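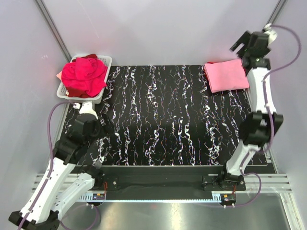
Washing and Color Care: Frequently Asked Questions

These answers apply to all garments and household cloth dyed at Tsuji, including the Risa and Grulik lines. The sewn-in label overrides anything on this page. Last revised 2nd April.

General

Why does new cloth release color in the first washes?

Reactive dye forms a chemical bond with cotton and linen. During dyeing, part of the dye reacts with water instead of with the fiber. That part is held in the cloth only loosely. We remove most of it in hot rinses before the cloth is cut, but deep shades keep a small amount. It comes out in the first few washes as tinted water. The bonded dye stays where it is, so tinted rinse water does not mean the garment is fading.

Which shades release the most?

Reds, magentas, maroons, navy and black. Turquoise is a special case: the molecule is large, rinses out slowly, and may tint the water for longer than the other shades. Pale shades contain so little dye that the release is normally invisible.

How many times should I wash a deep shade separately?

3 times for Risa, and 7 times for Grulik black and navy. After that, wash with similar colors. Do not put a deep red in with white at any age if you can avoid it.

Is there a test I can do first?

Yes. Wet a white cotton cloth, press it against an inside seam for a minute, and look at it in daylight. If there is a mark, wash the item separately again. Seams are the right place to test because loose dye collects where the cloth is doubled.

Does salt or vinegar set the dye?

No. Salt is used during dyeing to push dye toward the fiber, but it does nothing useful in a finished garment. Vinegar is used with acid dyes on wool and silk. On reactive-dyed cotton it has no fixing effect, and repeated use can weaken the bond.

Do color-catcher sheets work?

To a degree. They pick up loose dye from the water before it settles on other cloth. They have a limited capacity and will not protect a white shirt from a new maroon towel in a full drum. Use them as a backup with sorted loads.

Sorting and loading

How should I sort?

By shade first, then by weight. We suggest four groups: white and undyed; pale; medium and bright; dark. Light pink belongs with the pale group. Magenta belongs with the dark group until it passes the seam test, then with the brights.

Why sort by weight?

Heavy wet items rub against lighter ones. Abrasion lifts short fibers from the surface, and the lifted fibers scatter light, which makes the cloth look dull. This is often reported to us as fading. The dye content of a rubbed area is usually close to that of the area next to it.

How full should the drum be?

Full enough that you can still lay a hand flat on top of the load. An overfilled drum rinses poorly and leaves detergent in the folds. A nearly empty one gives more abrasion on front-loading machines and can be thrown out of balance by a single heavy item.

Can I leave damp laundry in a pile or basket?

Not with deep shades. Damp contact transfers more dye than washing does, because the water is not moving and the concentration at the contact point stays high. Take the load out when the cycle ends. If you cannot hang it right away, spread it out so that different colors do not touch.

Water and detergent

What temperature should I use?

Cold or warm for colors. The dyes are stable in hot water, but hot water releases loose dye faster and increases shrinkage. Use hot only for undyed cloth, or when hygiene requires it.

Which detergent?

A liquid detergent sold for colors, without optical brightener and without oxygen bleach. Brightener deposits on pale shades and shifts them toward blue. Light pink is the most affected and can look lilac under daylight. The change builds up over several washes and is hard to reverse.

How much detergent?

Follow the package for your water hardness. If you do not know your hardness, ask your water supplier. Our own wash trials are run with water at 146 parts per million, so customers with much harder water may see stiffer cloth than we describe. Use a little more detergent, or a water softener, before reaching for fabric softener.

Is fabric softener a problem?

It does not harm the dye. It coats the fiber and reduces absorbency, so do not use it on towels, dishcloths or the Clorulska bath range.

Can chlorinated water damage the color?

Yes. Some reactive reds and blues are sensitive to chlorine. Tap water is rarely strong enough to matter, but pool water is. Rinse swim towels in fresh water the same day. Chlorine bleach will strip color in patches, and the damage cannot be repaired.

Drying

Can I tumble dry?

Risa and Clorulska: yes, on low. Grulik: no. The Grulik cloth is woven at high tension, and heat lets it relax unevenly across the width.

Can I dry in the sun?

Short periods are fine. Long exposure fades all dyes, and wet cloth fades faster than dry cloth. Turn garments inside out and take them down once dry. Fading along one shoulder or one fold line nearly always comes from light.

Why is the cloth stiff after line drying?

Water left between fibers forms weak bonds as it evaporates. Shake the item firmly before hanging and again when dry. Ten minutes in a cool dryer has the same effect.

Ironing and storage

What iron setting should I use?

Medium, with steam, on the reverse side. Some reds and magentas darken or turn brownish under a hot iron and recover as they cool. Wait several minutes before deciding that the cloth has been scorched.

Should items be folded or hung?

Fold knits and hang woven shirts. Refold long-stored items along different lines twice a year; April and October are easy to remember. Creases left in place wear faster than the cloth beside them and attract dust that fades into a visible line.

Can light and dark items be stored together?

Yes, if both are completely dry. In a humid closet, put a sheet of acid-free paper between a deep shade and a pale one. Do not use printed paper or colored tissue.

Are plastic boxes suitable?

For short periods. Some plastics give off compounds that yellow white and pale pink cloth. A cotton bag is better for anything stored longer than a season.

Problems

A red item has stained something else. What should I do?

Keep the stained item wet. Drying makes the stain much harder to remove. Rinse it in cold water until the water runs clear, then soak it in warm water with color detergent for several hours, and wash it alone. Repeat if the stain is getting lighter. If there is no change after the second soak, the dye has settled into the fiber and a commercial color-run remover is the only remaining option. Test it on a hidden area first, as these products can also remove the original color.

The whole load came out pink. Can it be reversed?

Often, if nothing has been through the dryer. Treat the pieces as above, one color group at a time. Nylon and wool hold the stray dye more firmly than cotton and may not recover.

There are pale streaks on a dark garment.

The usual cause is undissolved powder or trapped lint. Rinse without detergent and dry. If the streaks are still visible and run parallel to the seams, they are abrasion marks from washing with the garment tightly folded or twisted. Turn it inside out next time.

My replacement does not match the one I bought last year.

Each dye lot differs slightly. Our tolerance between lots is small, but a used item has also changed through washing and light. For matching sets, order all pieces together. The lot number is printed on the back of the care label.

The color rubs off on my skin or on furniture.

Dry rubbing should be very slight. Wet rubbing is higher on black, navy and maroon. Wash the item twice more, separately. If it still marks a dry white cloth after that, contact us. We will treat it as a fault.

Returns and testing

What does the color guarantee cover?

Loss of color beyond the stated limit in normal home washing, for 200 washes on Clorulska towels and for two years from purchase on everything else. It does not cover bleach, pool water, sun fading, or staining of other items in a mixed load.

What do you need from me?

The order number, the lot number, the name of the detergent, and the usual wash temperature. Send the item washed and dry. Yoshinori Fukuda in the laboratory compares it with the retained sample from the same lot, and you will get a written result with the gray-scale rating.

What is a gray-scale rating?

A visual comparison between the returned cloth and the original, on a scale from 1 (large change) to 5 (no change), with half steps. We accept a claim at 3-4 or lower for color change.

Who do I contact about a trade or laundry account?

Efa Vaughan handles commercial washing questions, including wash programs for hotels. Process data sheets for each dye class are available on request. Please quote the line name and shade code.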